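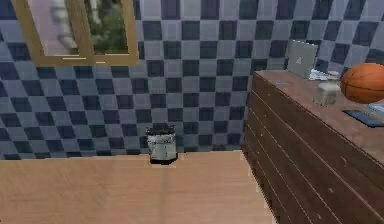

Progress report to the Clullell Fund, spring term
Womwood High School Robotics Club, simulation project

## Summary

The club is on schedule with two of its three goals for the term and behind on the third. Students can now build and load their own simulated rooms, and the test runs are being logged in a form we can use. Transfer to the physical arm has not started.

## Work completed

**Room building.** Students finished the first set of furnished rooms in the simulator. The checkered-wall room is the one used most. It has a light wooden table for the pick tasks and a dark dresser that carries the clutter: a glass jar, a basketball, a phone, some white paper and a few flat items. For the basic task, the only object on the table is a small cylindrical container with a dark lid. The container currently sits close to the wall, at the back edge of the table. Its start position will be moved forward before the next round, as its base seems to dip over that edge.

**Test runs.** The club logged 2,001 runs by the end of March. Of these, 538 used the checkered-wall room. A run counts as a success if the container is lifted clear of the table and held for five seconds. In the checkered-wall room, 186 runs met that standard. Most failures came from the gripper closing too early or pushing the container toward the wall.

**Training.** All members have completed the introductory Kasto lessons and can load a room, start a run and read the log file. Four students can also edit room files without help.

## Work behind schedule

The physical arm was to be running by March. The replacement wrist motor from Sivakumar arrived late and then did not fit the older bracket. A new bracket has been ordered. Until it is in place, all work stays in simulation.

We also lost nearly 50 hours of computer time when the lab machines were taken for state testing. Runs now start at 3:30 p.m. and continue overnight, which has made up part of the gap.

## Spending

Spending is within the approved budget. The bracket was not in the original plan and was paid for from the parts line. We are not asking for more money this term.

## Next term

- Move the container's start position and repeat the basic task.
- Add a second wall pattern and compare results with the checkered one.
- Fit the bracket and bring up the arm at low speed.
- Run the basic task on the physical arm with a similar container.

The next report will be sent in June. Log files and room files are available to the Fund on request.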